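Décembre, 16 h 40. Cellule de tri simulée, branche Mulder, build 743.

**Objet :** arrêt en boucle du bras au-dessus de la partie gauche de la table, puis dépose dans le vide. Défaut reproductible. Cause identifiée à moitié.

## Constat

Campagne de nuit lancée sur la tâche de tri à trois bacs, départs aléatoires, politique gelée. 3 761 épisodes exécutés. Le superviseur en a rejeté 743 (même nombre que le numéro de build, pure coïncidence, j'ai vérifié deux fois que le script ne recopiait pas le mauvais champ).

Le taux de rejet habituel sur cette tâche est nettement plus bas. Les rejets se rangent presque tous dans le même motif :

1. prise correcte, effort de serrage dans la plage ;
2. remontée à la hauteur de transit ;
3. le planificateur reçoit la pose du bac cible, la refuse, redemande ;
4. après 5 refus consécutifs, passage en mode repli ;
5. le mode repli ouvre la pince là où elle se trouve, puis maintient la position.

L'étape 5 est le vrai problème. Un repli qui ouvre la pince en hauteur est acceptable pour un cube virtuel. Il ne l'est pas sur la cellule de Plorkham, qui tourne avec le même fichier de paramètres. J'ai fait retirer ce fichier de la distribution avant toute autre chose.

## Chronologie de la recherche

**Première piste : cinématique inverse.** Refus d'atteignabilité supposé. Rejoué les poses refusées hors ligne avec le solveur seul : toutes atteignables, marge articulaire confortable. Piste abandonnée.

**Deuxième piste : collision.** Le module de collision déclare un contact entre la pince et un volume posé sur la table. Affichage des volumes englobants : celui du bac vert est décalé vers le haut et élargi du côté droit. Il mord sur la trajectoire d'approche. Cela explique une partie des refus, pas ceux qui visent le bac bleu.

**Troisième piste : résolution du nom de la cible.** La consigne arrive sous forme de texte (« general », « recycle », etc.), une table de correspondance la convertit en identifiant d'objet, puis on lit la pose. Quand le texte n'a pas de correspondance, la fonction renvoie une pose par défaut à l'origine du repère monde, sous le sol. Le planificateur la refuse, à juste titre. Aucun message dans le journal, l'exception est avalée par le gestionnaire de nouvelle tentative.

Les deux derniers défauts se superposent, d'où le temps perdu à chercher une cause unique.

## Essais

Quatre séries rejouées à graine fixe :

| Série | Volumes de collision | Table de noms | Résultat |
|---|---|---|---|
| A | d'origine | d'origine | défaut reproduit |
| B | corrigés | d'origine | défaut partiel, subsiste sur consignes non résolues |
| C | d'origine | corrigée | défaut partiel, subsiste sur le bac vert |
| D | corrigés | corrigée | plus de passage en repli |

La série D ne vaut pas acquittement. Elle a été jouée avec la liste de consignes de Hindow, plus courte que celle de la campagne de nuit.

Note sur le volume de collision : l'enveloppe convexe a été calculée sur le groupe « bac vert + voisin » au lieu du bac seul. Le groupe a été créé lors de l'import de scène Mistton et n'a jamais été défait. Un simple déplacement de l'origine du bac ne suffit pas, il faut régénérer l'enveloppe.

## Rendus

Deux vues de la cellule avec le bras, une vue rapprochée des bacs.

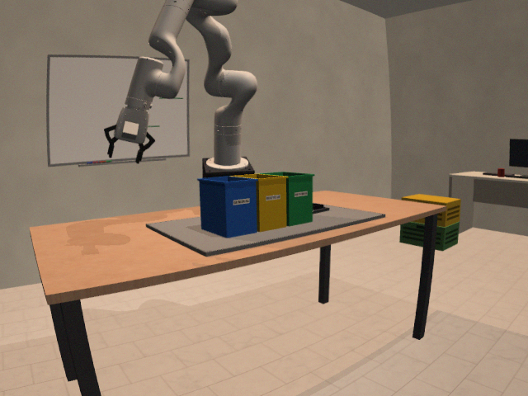
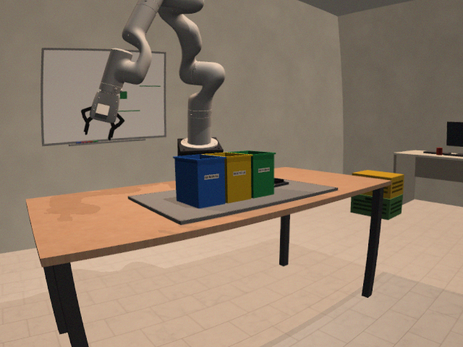
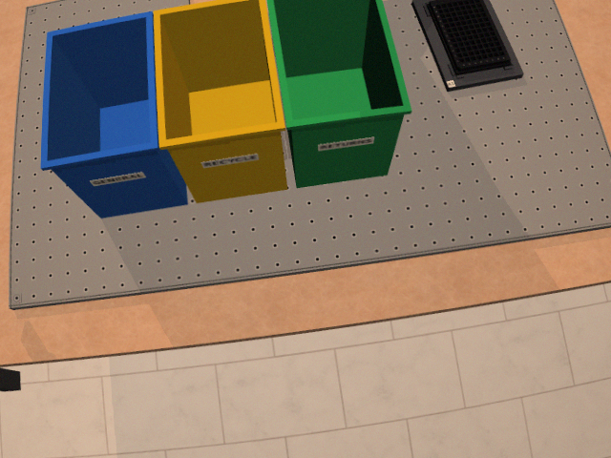 La table de correspondance a été écrite à partir d'une ancienne liste de catégories et n'a pas été relue lors du changement de ressources. Elle contient « general », « recycle » et « organic ». Or, sur la vue rapprochée, l'étiquette du bac vert porte RETURNS. Une consigne « returns » n'a donc aucune entrée et part vers la pose par défaut, alors que les deux autres catégories se résolvent normalement. Sur les vues larges, le texte est trop petit pour trancher et je ne m'en sers pas comme preuve. À vérifier dans le fichier de texture lui-même, avec sa date d'import. Quant au voisin inclus dans l'enveloppe, le candidat évident est l'objet noir plat à droite du bac vert : il est posé sur le même plateau gris, et l'élargissement du volume se fait précisément de ce côté. Il restera dans la scène, mais avec sa propre enveloppe.

Les refus visant le bac bleu viennent d'ailleurs. Dans ces épisodes, la consigne portait une espace finale (« general␠ »). Comparaison de chaînes stricte, pas de correspondance, même pose par défaut. Défaut trivial, même effet.

## Corrections appliquées

- Résolution de nom : normalisation de la chaîne (casse, espaces), erreur explicite si aucune correspondance. Suppression de la pose par défaut.
- Gestionnaire de nouvelle tentative : il ne rattrape plus que les erreurs de planification. Une cible inconnue arrête l'épisode avant la prise.
- Enveloppe du bac vert régénérée sur le maillage seul.
- Mode repli : la pince conserve son état. L'ouverture demande désormais une hauteur mesurée sous le seuil et une zone de dépose valide – les deux conditions, pas l'une ou l'autre.

## Reste ouvert

- Rejouer la totalité des 3 761 épisodes avec les graines d'origine. Tant que ce n'est pas fait, la branche Mulder reste bloquée en fusion.
- Ajouter un test qui compare la table de noms aux étiquettes déclarées dans la scène, exécuté à chaque import.
- Plorkham : confirmer par écrit que l'ancien fichier de paramètres n'est plus chargé au démarrage. La suppression sur le dépôt ne touche pas la copie locale du contrôleur.
- Le compteur de refus est remis à zéro lors d'un changement de vitesse. Vu dans 4 épisodes, sans conséquence ici, mais le seuil de 5 n'est alors jamais atteint et le bras peut attendre sans limite. Ouvrir une fiche séparée.
- Journal : tracer la consigne brute entre guillemets. L'espace finale était invisible à la lecture.

18 h 15. Relance de la campagne complète, journal détaillé actif, arrêt automatique au premier passage en repli.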